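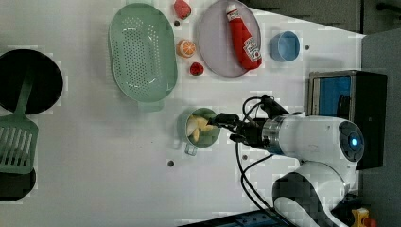

Oval green colander and the slotted spatula on the white table.

Home | Notebook | Materials | Archive
Search this notebook

2018-09-04
Pale green for the Skostonville shutters, second round

Opened the August drawdown cards first. The two made with the old yellow oxide have gone dull under the north window. The two with the Zakora yellow have held, but they are warmer than the customer's chip. I want something between them and would like to get there without buying another pigment.

Base is the Iltberg white, 200 g per batch, same can as last time. Stirred it by hand for a long while as there was a skin on top, then strained it. Lost a little in the strainer, so I reweighed before adding any color.

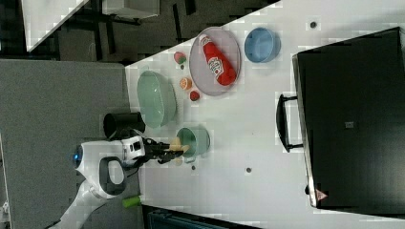

Mint-green cup, pale green oval bowl.

Batch A: green paste 4 g, no yellow. Too blue as soon as it went on the card. Kept it anyway for reference.

Batch B: green paste 4 g, yellow 2 g. Close. Under the bench lamp it matches the chip, by the door it goes a bit acid. I have made this mistake before – check it by daylight before writing anything on the lid. 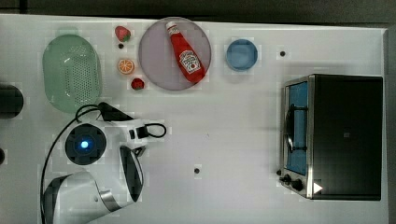

Ketchup bottle on the round plate, strawberries and orange slice to the left.

Batch C: as B, with a touch of black off the end of the knife. Not weighed, which I regret, as it is the best of the lot. Will have to repeat it properly with the 100 g cup and the small scale.

Brushed B and C onto primed pine offcuts, one coat each. C covers better. Some drag marks in B, probably my brush. 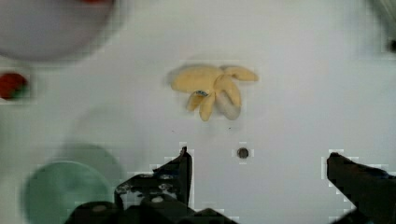

Jeon
Finishing bench, paint and color

Still to do: second coats, then recoat the card edges where the tape lifted. Please leave the offcuts on the rack by the window and don't stack them. The lid on the Iltberg can doesn't seal any more, so press film onto the surface before closing it. Yellow is running low, enough for one more set.

2 comments | 4 shares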